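Speaker notes: Imbalance and cash-out on the Risbridge lateral
Session 5, afternoon block. Running time 25 minutes plus questions.

Slide 1. Title
Introduce self (Pranab Kodikara, scheduling and balancing, Gadenis). Credit Hidayah Manurung for the nomination data and Eleni Halilović for the tariff review. Say up front that the talk covers shipper imbalance on one lateral and does not cover price forecasting. Anyone here for the winter outlook wants Tania Fakir's session next door.

Slide 2. What an imbalance is
Shipper nominates a quantity at a receipt point and a delivery point. Pipeline confirms. Gas flows. Metered quantity differs from the confirmed quantity. The difference, net of fuel retention, goes to the shipper's imbalance account. Keep this short. Most of the room does it for a living, but there will be a few people from the legal side.

Define terms once and stick to them:
Long: shipper put in more than it took out.
Short: shipper took out more than it put in.
Some tariffs call these positive and negative, and two of them use the signs the opposite way round. I use long and short all the way through.

Slide 3. The lateral
Risbridge comes off the mainline downstream of the Avudton compressor station and serves one city gate, one power plant and a group of small industrial meters. No storage. Line pack is limited, so a swing at the power plant shows up as pressure at the city gate within a few hours. Point to the map, north is to the left on this one.

The operator allows a tolerance of 5 percent of monthly deliveries before the penalty tiers apply. Inside the tolerance, cash-out is at the monthly average index price. Outside it, the multiplier goes up in steps.

Slide 4. The data
One April, one lateral, 43 shipper accounts. April was picked as a shoulder month: heating load is falling off, the power plant is in and out of maintenance, and nominations are at their least reliable. Do not let anyone scale these results up to a full year. If asked, we have January loaded but not cleaned.

Meter data is hourly. Nominations are by cycle. We matched them on gas day, 9:00 a.m. to 9:00 a.m. Central. Prior-period adjustments were left out and are shown separately in the handout.

Slide 5. Where the imbalance comes from
Three sources, in order of size.
Late changes at the power plant. The dispatch schedule moves after the Intraday 2 deadline and there is no cycle that day in which to correct it.
Small industrial meters read once a day. The shipper finds out the next morning.
Cuts upstream. A receipt gets reduced in the evening and the matching delivery keeps flowing.

The largest single-day short position in the set was 2,208 dekatherms, on one account. Pause on the chart. It was made up over the following week by over-nominating, and the account finished the month inside tolerance. Monthly cash-out did not see it at all. The operator did.
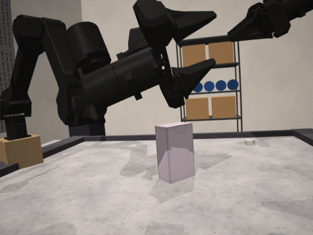
Slide 6. Monthly against daily settlement
Under monthly settlement the shipper has an incentive to run short on high-priced days and pay it back on low-priced ones, as long as the total comes out near zero. The tariff permits it. It moves cost to the other shippers through the fuel and line pack account.

Daily settlement removes the incentive but charges small shippers for noise they cannot control. An industrial plant with a daily-read meter has no means of balancing intraday. Hòa Kiều raised this in the review and I think the objection is sound.

Slide 7. The middle option
Daily tolerance for accounts with hourly telemetry, monthly tolerance for everyone else. Beltrán has used a version of this on its southern zone. Differences from what we modeled: theirs allows imbalance trading after the month closes, ours does not — that would lower the penalties further, and I have not estimated by how much.

Read the table by row. Penalty volume drops for the daily-read accounts and rises for the telemetered ones. Total penalty volume is up slightly. The index average was used for both cases, so price effects are not in there.

Slide 8. Limits
One month. One lateral with no storage. Shipper behavior held fixed, meaning nobody changes their nominations in response to the new rule, and they would. Meter error assumed to be zero.

Slide 9. Next work
Clean January and rerun. Add imbalance trading. Get the compressor logs from Avudton so that line pack can be calculated instead of inferred from two pressure points.

Likely questions
Does the daily rule apply during an operational flow order? No, the flow order terms override it.
Who pays for telemetry if a small shipper wants to move over? Open. The current draft says the shipper.
Is the code available? The matching script is, on request. The nominations are confidential.

If short on time, drop slide 8 to one sentence and skip the Beltrán comparison.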